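Jallar Community Kitchen: progress report to the Mercado Fund
14 April 2023

Where we are

We are delighted with how this period has gone. When you agreed to fund us we had a borrowed hall, a tea urn and a long list of people who had told us they wanted somewhere to eat together. We now run a proper lunch three times a week, and the room is noisy in the best possible way!

Meals served

We set ourselves a target of 1,000 lunches for the period and passed it with a fortnight to spare. Soup is still the favourite, with the lentil and lemon one well ahead of the rest, though the baked potatoes ran it close during the cold spell. We dropped the Friday fish pie after the price of fish went up and put a bean stew in its place. A few regulars grumbled, then came back for seconds.

Growing our own

The beds at Pukitden are dug and planted. Broad beans and onions went in first, and the rhubarb we were given has taken very well. The soil at the lower end is heavy clay and drains badly, so we have moved the carrots up to the raised beds and will try squash down there instead. Slugs had most of the first lettuces. We have sown again under covers and hope to be picking before long.

Cookery classes

The six-week course filled up within days of the posters going out. Bread week was the high point - several people had never made a loaf before and took two home. The knife skills session needs to be longer, and we will split it over two weeks next time. We would also like to offer an evening course, as most of those on the waiting list work in the day.

Cups and washing up

Takeaway drinks still go out in paper cups, but we want anyone sitting in to have a china mug. We have 276 mugs so far, nearly all donated and hardly any matching, and would like to get to 300. Paper cups go in the bin and stay out of the dishwasher drawer.

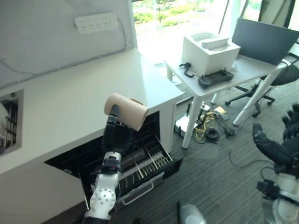 Money

Spending is within budget overall. Food came in slightly over, mainly oil and eggs, and the Dolus van hire came in under once we moved to one collection run a week. We ask to carry the van saving across to the food line. No other changes are requested.

What comes next

The summer lunches for school-age children start in August and planning is well under way. The menu is drafted, the hall is booked and we are looking for 3 more people with food hygiene certificates. We would love you to come and eat with us at one of them.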